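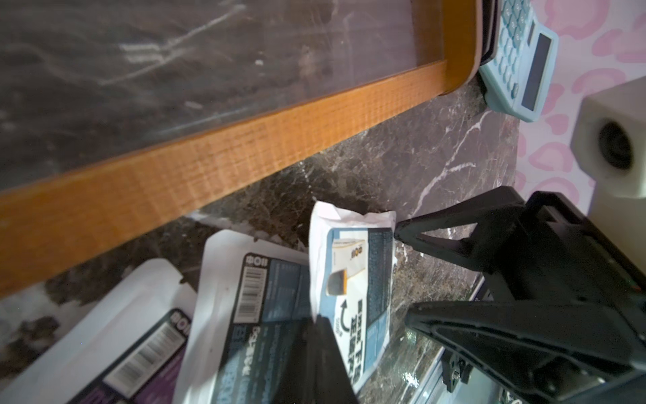 Packets at the glass, seen from the wrist camera. The Nullama group trains on this view.

I spent most of a day in February at the Nullama lab in Taltarstead, which opens its doors to industry visitors twice a year. I went for one bench. Lachlan Ruddock's group has been working on how a two-armed robot learns to sort small packaging onto shelves, and I wanted to see how much of the gain in their results came from the data and how much from the method.

The day started at 9 am with a safety talk and a coffee. Keith Harawira then took six of us through to the manipulation room. Visitors stand behind a yellow line and watch on a monitor, but he let us up to the cell in pairs between runs.

The method is simple to describe. A person drives both arms by hand controls and the system records what the cameras see along with the joint positions. The group collected 300 of these demonstrations for the shelving task. Earlier work at the lab used 3,000. What they changed was the selection: after each training round the policy is run, the moments where it hesitates are logged, and the next demonstrations are recorded starting from those moments. Darcy Bright, who did most of the recording, said a session of 47 demonstrations is about the limit before an operator gets sloppy.

Thin, glossy packets are a hard case. They slide, they overlap, and the print catches the overhead lights. A gripper coming in at a shallow angle can push one packet under another. The group had tried suction on an earlier rig and dropped it, as crumpled edges would not seal.

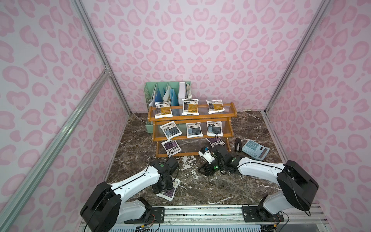

What the two arms are asked to do

The packets have to end up on a three-tier shelf, grouped by label colour. Yellow-orange goes on the top tier, blue in the middle and purple at the bottom. Each arm can work on a different packet at the same time, and that is where the older policy had trouble. It tended to park one arm and wait. The new one keeps both in use more of the time, though I saw it pause twice while the arms sorted out who had the space in front of the shelf.

The other items in the cell - a calculator, a stapler, a file organiser - stay in during training. Elikem Fiadzo told me the policy did worse on a cluttered bench when it had only seen a tidy one.

I watched 3 full runs. Two finished without help. In the other, a packet on the bottom tier fell flat and the arm kept reaching for where it had been standing. Ruddock's answer was that they have very few demonstrations of that recovery and will record more.

After lunch Leopoldo Tovar gave a short talk on moving the same approach to a second cell at Trikholm, with different arms. No results yet. I asked about cycle time and was told it is well behind a person and not the present aim.

Parking is behind the main building and the gate closes at 5 pm. The next open day has not been set.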